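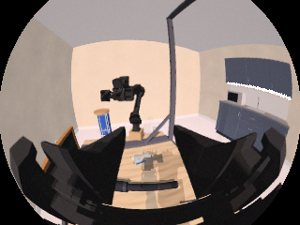 Violeta Ulloa objected, in her written comments on the first draft, that hardness alone says little about how a table wears in daily use, and that the finish should be treated as a separate factor. We accept the point, and the analysis below keeps the two apart.

August 25, 2021 | By Onni Seppälä
4 min read
Print | E-mail

3.2 Surface wear in shared dining tables

Figure 4. A tabletop in pale tan with wavy grain.

The survey covered 57 tables in canteens and shared kitchens in Tuswood and Brevon. Each was inspected in March under a low side light, and dents were recorded within a square of 200 mm set at the place where most people sat. Oiled tops had more marks than lacquered ones, but the marks were shallower and most could be removed by light sanding. Lacquered tops failed in a different way – the film cracked near the edge, and water then got into the wood below.

Age was a weaker guide than expected. Nine of the tables had been in use for over 40 years, and their wear fell within the range found for much newer ones. Cleaning method had a clearer effect. Where a scouring pad was used daily, the finish was worn through along the front edge whatever the product applied. The Katico tables, which are wiped with a damp cloth only, kept their finish in all but the corner positions. Edge profile is dealt with in Section 3.3.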